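ok coffee thread, because I have opinions this morning and a lot of caffeine in me

I finally did the big mug purge! Everything that leaked, chipped or made me sad went into a box for the Totmont swap shelf. What stayed fits on one shelf and I keep opening the cupboard just to look at it

The rule I went with was: would I reach for it half asleep? Souvenir mug from Voyle, no. The tall glass one that burns your fingers, absolutely not. Dark blue one, yes, every single time

Matte outside, white inside the lip, a bit round in the belly. I like a belly on a mug (a straight-sided one always feels like drinking out of a pipe)

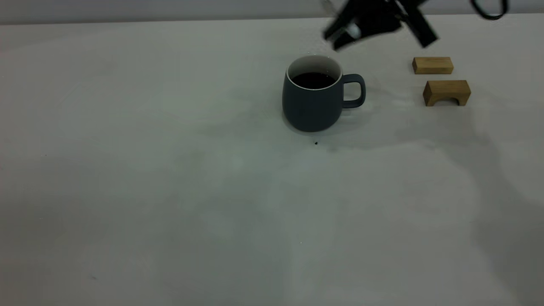
Also the handle. I need room for real fingers in there. So many pretty mugs have a handle made for one polite pinky and then you're holding a full cup of something hot with your fingertips, no thank you

Someone asked about matte glaze and spoon marks. Mine gets gray scratchy lines on the inside now and then, baking soda paste and a soft sponge takes them off. Don't use the green scrubby side, I did that to a Zesard bowl and it has never forgiven me

And never fill it to the top!! Leave a little gap. I have walked from kitchen to desk with a brim-full coffee and I have the rug to prove it

Size-wise I want something that holds 2 small pours or one big lazy one. Anything bigger goes cold before I get to the bottom and then I microwave it, and then it's just sad soup

Next up is the wooden stuff drawer, spoons and boards and all the odd bits. Planning to oil the lot in April when I can have the windows open

If you're in Ulberg and want mugs, the swap box still has nearly 100 in it (not all mine, I swear). Bring newspaper to wrap them, they ran out

ok going to make another cup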